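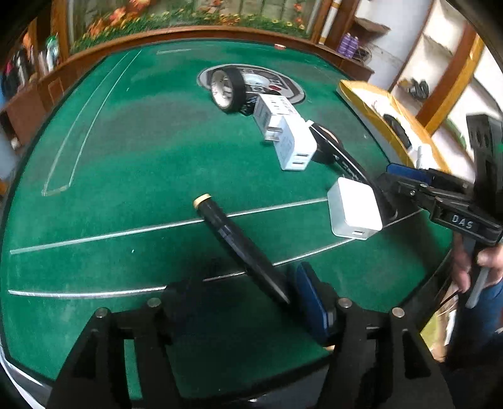
Card table, current state. Chargers, marker, tape (I think) and the strap.

Thread: Felt table keeps turning into a charger dump
Board: Home > Organizing > Hobby and game rooms

oldgrowth_83
Posted Thursday, June 24, 2021

We have a green felt table with a wood rim in the back room. We bought it used in April for cards. We have played cards on it twice. The rest of the time it collects whatever people are carrying when they walk through, and most of that is chargers.

Right now there are three white ones on it. One is a plain square adapter, one is a multi-port block with USB, and the third is another white block. There is also a black marker or pen with a gold end cap. The shelves on both sides of the room already have things on them, so I can't just say "put it on the shelf" and be done.

What I want to know:

1. Where do you keep chargers that are used every day but not in the same room?
2. Is there a cover for this kind of table that doesn't look terrible?
3. Does marker come out of felt, or should I keep markers out of the room completely?

I would like to spend as little as possible. I already spent more than I wanted on the table.

pantrydoor
Replied

For the chargers, pick one outlet and put a power strip there. All chargers live plugged in at that strip. If a charger isn't plugged in, it doesn't have a home, and then it ends up on the nearest flat thing. We did this in the hallway and it mostly works. The multi-port one can probably replace the other two. I would plug that one in and put the small ones in a drawer.

tworakes
Replied

I disagree with the drawer. A drawer of chargers turns into a drawer of chargers and dead batteries and takeout menus. Use a shallow box with no lid on one of those shelves. If you can see into it, people will use it.

You have a decent amount of wall shelf on the right there. I see purple bottles and a coiled cable. Move the bottles together to one end and you have room for a box.

pantrydoor
Replied

Open boxes collect dust. I have had both. The drawer is fine if you clean it out a couple of times a year.

tworakes
Replied

Most people don't clean it out a couple of times a year.

feltandfiddle
Replied

I recover tables as a side job so I can talk about the felt.

Marker: depends on the ink. Water-based will usually lift with a damp white cloth if you blot and don't rub. Permanent ink, you can try a little rubbing alcohol on a cotton swab, but test it under the rail or somewhere it won't be seen. Green dye can come up with the ink and then you have a pale spot, and a pale spot looks worse than a dot of marker. I would keep the cap on and keep the marker in a cup somewhere else.

What are the thin white lines? I can see a long one across the middle and one on the left side. If that is chalk it will brush out. If it is thread or paint, leave it alone.

oldgrowth_83
Replied

The lines were there when we bought it. I have tried a soft brush and they didn't change, so I'm guessing paint. I don't mind them.

What does it cost to recover one this size, if I ever had to?

feltandfiddle
Replied

Depends on the cloth. For speed cloth I order from Valentini, and it isn't cheap. Ordinary wool blend costs a lot less and is plenty for a home card table. If the lines don't bother you, I wouldn't touch it. Vacuum it with the brush attachment on low, always in the same direction, and that's all it needs.

Don't put tape on it, either. If that round thing near the back is tape, stand it on a shelf. The glue picks up fibers and then you have fuzz on the roll and a thin place on the table.

marl_and_clay
Replied

On the cover question. We have a Tadus table topper, the folding kind, two halves that meet in the middle. Cost 83 dollars with shipping. It's a flat board with a vinyl skin. It looks okay. What happened is that we now have the same pile, just on the topper, and when we want to play we have to move the pile and then the topper. So it protects the felt but does nothing about the clutter.

If I did it again I would get a fitted cloth cover, the stretchy kind, 19 dollars at most stores. Things don't sit well on it and people stop trying.

oldgrowth_83
Replied

I hadn't thought of a cover being worse for setting things on. I like that.

bluecasserole
Replied

Going to be the odd one out. Why not let it be a work table? You've played cards twice since April. There's a wheel back there, tape, a strap, chargers. It looks like people in your house want a place to work on things. Put a mat down and let them. You can clear it off on card nights.

We fought over our dining table for years before we gave in, and the house got quieter.

oldgrowth_83
Replied

It's a fair point and it has been said to me at home in nearly the same words. But we have a workbench in the garage. If this becomes the second bench, we have two benches and no card table.

bluecasserole
Replied

Is the garage heated?

oldgrowth_83
Replied

No.

bluecasserole
Replied

Well, that's why they're in the back room.

tworakes
Replied

I'm with the original poster. A felt top is a bad work surface. It snags, it holds metal shavings, and small screws disappear into it. If people need an indoor bench, buy a cheap folding table and put it under a window.

Also, that wheel shouldn't be on felt. Black rubber can leave marks on cloth. Ask me how I know about my beige ottoman.

pantrydoor
Replied

Agree on the wheel.

What about the white and yellow box with the dark opening, up by the far side? Is that in use for something? Looks like it could hold the small stuff.

oldgrowth_83
Replied

It floats around. It could be the charger box if I put it on the shelf and told everyone. I'd have to see if the big block fits through the opening.

marl_and_clay
Replied

If you have to fit things through an opening, people won't do it. Open top only. We tried one of those Initz cord boxes with the slots and after a week the cords were lying on the lid.

pantrydoor
Replied

I have an Initz box and I like it. It's good for a power strip that stays put. It isn't made for things that come and go, so I think you were using it for the wrong job.

marl_and_clay
Replied

Could be. It was still 2 for the price of one and I still gave both away.

latchkey_lane
Replied

Not much to add except label them. We put a strip of masking tape on every charger with the name of what it goes to. Once they had labels, we found out several of them went to nothing we still own. I took those to the electronics drop-off at the dump.

Side note, I like the flower wall. Orange and red with that green is nice next to the felt.

oldgrowth_83
Replied

Thank you. The flowers stay no matter what happens with the table.

Plan for now:

Power strip in the hall by the coat hooks, multi-port block plugged in there for good.
Open box on the right-hand shelf for the other chargers, labeled.
Tape and marker to the desk in the other room.
Wheel to the garage.
Stretch cover on the table when we aren't playing.

I looked at the Wonuvel covers and they come in dark green and gray. I'll measure the table first. The rim adds a few inches and I don't want to send one back.

feltandfiddle
Replied

Measure across the outside of the rim, then measure it again the other way. A lot of older tables aren't even. And vacuum before the cover goes on or you'll press the grit in.

bluecasserole
Replied

Come back in a month and tell us what's on top of the cover.

oldgrowth_83
Replied

I will. I'm ordering the gray one.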